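Lists > Regional Science Teaching > Archive > January

Prev | Next | Thread | Author | Search

Re: Lab tech hours and the prep timetable
Tuesday, by Nanami Takagi

Hi all,

Replying to Yae's message on the list, quoted further down. I'm at the Morikawa campus, where we changed our prep timetable last year, so I can speak to how that went. 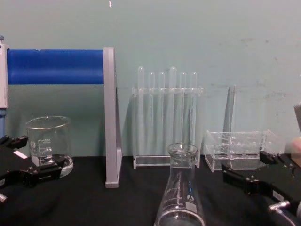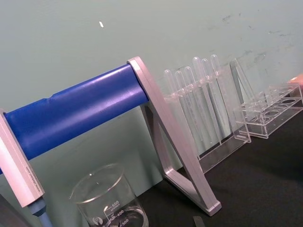
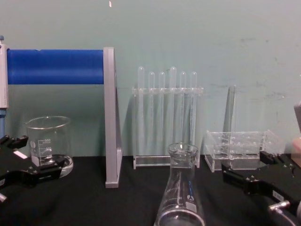
Glassware bench and the blue roller.

Our starting point was much the same as Yae's. We had one technician on 28 hours a week and two buildings to cover. Teachers put in prep requests whenever they thought of them, by email, on paper or by leaning through the door at recess. Most came in the day before. The technician spent her mornings sorting out who wanted what, and the washing up got done after hours or left for the next day.

> Yae Katayama wrote:
>
> Our school is reviewing technician hours and the business
> manager wants a case in writing. We have 18 hours a week for
> 33 practical classes. I've been told other schools manage on
> less. Does anyone have a cut-off for prep requests that staff
> stick to? And do you count washing up and stocktake in the
> hours, or only set-up? We tried a shared calendar but half the
> department never opened it.
>
> Also, has anyone moved to Helleris for ordering? We are still
> on Vatov and the delivery charges to the country are getting
> silly.

On the cut-off: ours is noon on Thursday for the whole of the following week. Late requests go to the head of science, who decides whether they go ahead. In first term there were plenty of late ones. By third term there were very few, mainly for relief classes. I would not put the technician in the position of saying no to teachers. It has to come from the head of department or it won't hold.

On what to count: count all of it. When we wrote our case we kept a log for four weeks with separate columns for set-up, pack-down, washing, solutions, ordering, chemical register, repairs and waste. Set-up was less than half of the total. The business manager had assumed it was nearly everything. The log did more for us than any comparison with other schools, and I'd start one before you write anything. Include the time spent walking between buildings if that applies to you.

We asked for 12 extra hours and were given six, then the other six the following year. If your school won't move on hours, the other thing to look at is the timetable itself. We had three Year 9 classes doing the same prac on three different days, each with its own set-up. Running them back to back in one lab meant the trolley was stocked once. It took some arguing with the timetabler and it only works if the teachers agree to stay on the same unit.

We had the same trouble with a shared calendar. We now use a one-page form with class, room, period, number of groups and the prac code from our own manual. If the code is missing it goes back in the teacher's pigeonhole.

I can't help with Helleris. We order from Grerar for consumables and keep a small account with Vatov for chemicals. Delivery is charged per order, so we put in one large order a term and borrow from the primary campus if we run short of something. Check whether your freight is charged to the school or the department budget, as ours was being coded to the wrong one for a long while.

Yae, I can send you the log template and the request form if you email me off list. Both are spreadsheets and you're welcome to change whatever you like.

Regards,
Nanami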